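Student Project Report: Fixing Up the Study Room Tables
Intro to Interior Materials, Kedwood College
Submitted 30 Nov 2022

So my project started with a complaint. I do most of my reading in the study room on the Rustgate side of campus, and the tables in there are awful. They're dark brown, they're sticky at the corners, and one of them rocks so badly that I've started picking my seat by which table somebody else hasn't taken. When our instructor, Charmaine Dlamini, told us to pick a real piece of furniture and propose a new surface for it, I already knew which one I wanted to complain about for a whole term!

My partner was Fergus Laing. We split it up pretty simply: I did the surfaces and the survey, and he did the measuring, the costs and the rocking table (more on that later, he is very proud of it).

What we were asked to do

The assignment was to compare at least two surface materials, try one of them out, and write up what we'd recommend. We had a budget cap of $1000 for the whole room, which sounds like a lot until you start pricing tabletops. Solid wood was out in the first week. I had my heart set on it too, and I spent way too long looking at butcher block from a place in Dalilthorpe before Fergus showed me the spreadsheet.

That left us with laminate or repainting. Painting is cheap, but we did a test patch on a scrap shelf and it scratched the first time I dragged a binder across it. Maybe we needed a tougher paint or more patience between coats. We ran out of time to find out, so please take our paint results with a grain of salt.

Choosing the laminate

We borrowed a sample book from Baloyi, the flooring and countertop shop, and went through it over two lunches in October. I wanted something pale to cheer the room up. Fergus wanted gray. I thought gray would make the place feel like a dentist's office, and we went back and forth on that longer than I'd like to admit. In the end we agreed on a light wood grain and asked for a big piece, because a sample the size of a playing card tells you almost nothing about how a table is going to feel when you're sitting at it for three hours.
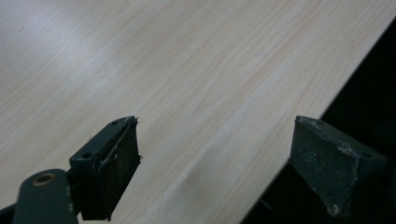 Color was the part I worried about most, and I'm glad we got to see the pattern on a large board before deciding. In the sample book it had looked kind of yellow to me, but at full size it's creams and beiges with some light gray mixed in, so I guess Fergus got a little of his gray after all. The lines are straight and close together, and there are no big fake knots, which I can't stand. The thing I hadn't thought about was shine. Look at how the light washes it out toward the upper left, where the grain nearly fades away and the surface there goes a cooler color. If you're reading a printed page that's probably fine, but with a laptop and a lamp I could see it getting annoying, so we added a line to our recommendation about asking for a matte version if there is one.

The survey

I asked people in the study room to pick between the pale wood grain, a plain white and a dark walnut. I got 10 responses, and yes, I know that's small. Six picked the pale one. Two picked walnut and the other two went for white, and one of the white people wrote "anything but what we have now" on the form, so I'm not sure how strong that vote was.

A couple of people also asked for outlets. That's outside the project but I promised I'd put it in, so there it is.

The rocking table

Fergus figured out that one leg had lost its foot. He found a replacement in the maintenance bin and screwed it on, and the table sat flat for the rest of the term. Cost to the project: zero. He would like this noted.

What we recommend

Go with the pale wood-grain laminate, matte if possible, over the existing tops. Put a proper edging strip on, since edges are where the old tables are peeling worst. Sand and clean the sticky corners first or nothing will bond.

What I'd do differently

Start the survey earlier, and ask about glare. I'd also bring the big board into the actual room at night with the lamps on. I kept meaning to and then it was due.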